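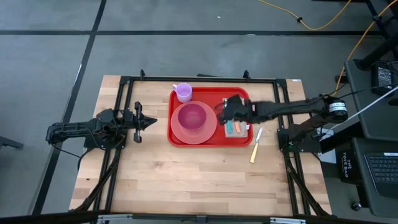
Opened by: Lesum Cafe, Zoketthorpe (floor manager)
Opened: 26 May 2021
Product: Fevutix Table Orders
Status: Resolved

Duplicate orders printing in the kitchen, guests billed twice

Lunch service. Orders sent from the waiters' handhelds print twice at the kitchen printer. Both slips carry the same order number. The second one comes out 14 seconds after the first. The bill at the till shows every item double. Table 39 refused to pay and argued with the waiter before we caught it. We have been voiding the extra lines by hand.

Tried so far: restarted the printer, restarted the router, logged all handhelds out and back in. No change.

Support reply 1
Please send the handheld app version and say whether the counter terminal does the same thing. Do not clear the order history yet, we need it.

Lesum reply
All handhelds are on the February version. Counter terminal prints once, bill is correct. Only handheld orders double up.
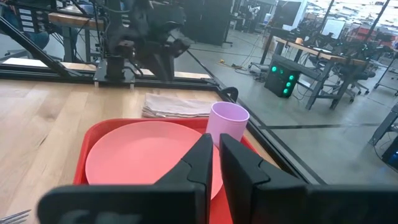
Support reply 2
The log shows the handheld sending the order again when it does not get an answer from the printer in time. Please run a test with the kitchen warned beforehand. Use something small that you can check by eye. One plate and one cup on a tray, like the red tray with the pink plate and the purple cup, should give two lines on the slip and two on the bill. If you get four on the bill, note the time and leave the order open.

Lesum reply
Got four on the bill. Order 102, left open.

Support reply 3
Confirmed. The printer answer timeout on your account was set to 2000 milliseconds, too short for handhelds on your wireless. The installer, Arabzadeh, has raised it. We also turned on the check that rejects a repeated order number. Log the handhelds out and in once more to pick up the change.

Lesum reply
Done. Ran the same test again, two lines on the slip and two on the bill. Dinner service had no doubles. Still need the card refund for table 39, the till only lets me void cash.

Support reply 4
Refunds on closed card bills need the owner login. Go to Bills, Closed, pick the table, Refund part. Closing this ticket.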